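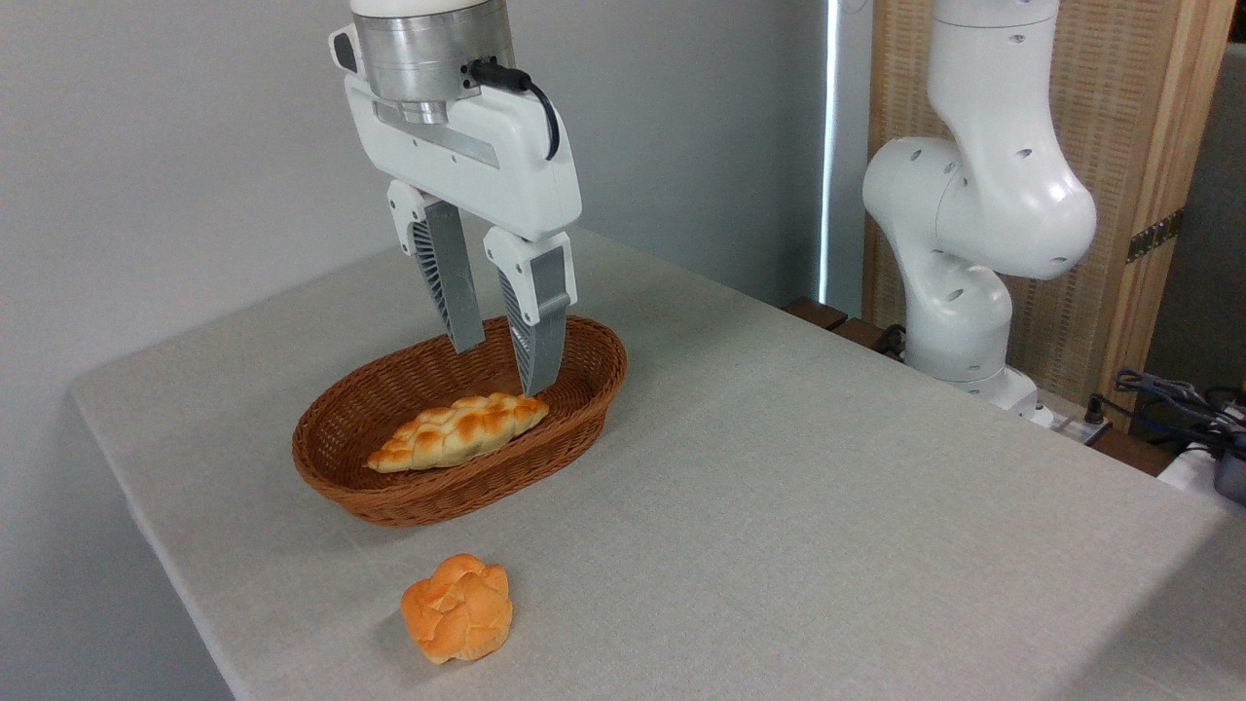

A visitor at our last open day wanted to know why we let people anywhere near the bread, when a foam block would make us look so much better. Fair question. Foam blocks never drew a crowd at Mokeck, and we tried them for a whole November.

How to run a bread-picking demo at an open day

Last updated May 2021

What you need: one arm with a two-finger gripper, a basket, a braided loaf, a round bun, a cloth, and a spare of anything edible. Budget for 7 loaves a day. Some will be squeezed flat and at least one will be eaten by staff.

1. Lay the cloth and pull it tight. A wrinkle will catch a fingertip in front of the largest group of the day.

2. Put the loaf in the basket on a slant and leave the bun on the cloth. The bun is your easy pick. Save it for when the loaf goes badly.

3. Bring the gripper down over the basket with the fingers only slightly open, and stop above the bread. Let people look. They will photograph this part and wander off during the clever bit.

4. Open the fingers wider than the loaf, lower them, then close slowly. Start at low force. Our first setting at Husora made toast-shaped bread without any toasting.

5. Lift, hold for 2 seconds, put it back. Don't wave it about.

6. Swap the loaf when the crust starts to shed. Brush the crumbs out of the finger pads while you're at it.

Keep visitors behind a taped line and one person by the stop button. That person doesn't give the talk, fetch coffee or answer questions about jobs.

At the Srithong open day we logged up to 1,000 picks. Most questions were about where we bought the bread.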